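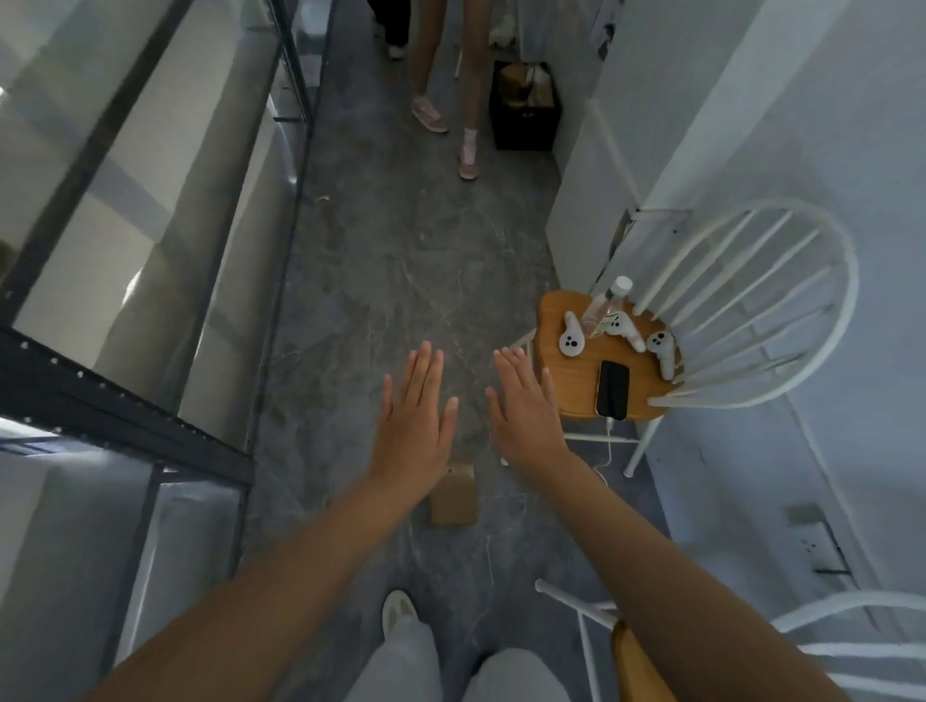

4.2 Hand calibration before each take

Figure 3. Head-camera view during the flat-hands pose, palms down over the hallway floor. Three handheld controllers are on the chair seat to the right.

We started out thinking calibration would be the boring part of the software, and then it ate most of February. Our retargeting stack, Fekitz, needs a fresh estimate of where the wrists sit relative to the head camera, so every take opens with the pose in Figure 3: both hands out flat, fingers a little apart, hold still. Fekitz grabs 25 frames, fits the hand model to each one, and keeps the median wrist transform. If the fits disagree too much it beeps and you go again (I got very used to that beep!).

My first version assumed a plain background, and it did fine at our desks. Then Hiba Shboul ran it on hallway footage and the left-hand fits started wandering. Glass with reflections down one side, a streaky marbled floor, other people's legs farther along – the segmenter had plenty to chew on. We fixed most of it by masking out anything beyond arm's reach before fitting, and that mask is on by default in all the results below.

Of 223 takes, 16 still failed the check twice in a row, and we dropped those. Panya Tanasarn wanted to keep them with a wider tolerance, and we went back and forth on it, but the planner in Section 5 is touchy about wrist yaw and I'd rather lose the data. The whole step, beep included, is capped at 200 frames per attempt.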